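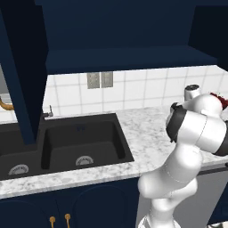

Search this site Enter keywords Go

Wustham group sets rules for testing home robots in simulated kitchens

5/6/19

Developers of robot arms for the home will have to publish more detail about their simulated tests under a code of practice adopted by the Wustham robotics group.

The code covers work done in computer-rendered rooms, where software is tried before it is loaded onto a physical arm. It takes effect in November and applies to the 31 firms and labs that belong to the group.

Members who claim that an arm can do a household task must report at least 500 simulated runs of that task, spread over 56 kitchen layouts. Failed runs have to be listed along with the completed ones. Any contact between the arm and a cabinet, counter or faucet must be logged, even when the task was finished.

"A lot of papers give you one success rate and one kitchen," said Bezawit Lencho, who led the drafting. "We want to know what the arm bumped into on the way."

The code also asks for layouts with obstructed views. A tall panel beside a sink can hide part of the counter from the arm's camera, and the drafters say test rooms are too often built without such things.

Results from simulation may not be used alone to support a safety claim. Members must repeat 200 runs on a physical arm first, with a person at the stop button — a point that drew the most argument during drafting.

Fondlow, which makes the Bevoslow arm, said it would follow the code but called the physical runs expensive for small teams. Mihret Tilahun, its head of testing, said the firm had asked for shared lab time and was waiting for an answer.

The Hsu lab has offered its kitchen layouts to other members at no charge. Lencho said the first reports are due three months after the code takes effect.

Comments (3)

benchtop_dan: Does the contact log include the gripper touching the counter on purpose? Ours does that on every pick.

R. Olin: Dan, section 4 says planned contact gets its own column.

marla k: Good to see failed runs in there. Still no word on who checks the logs.

Contact us | Copyright 2019 | Back to top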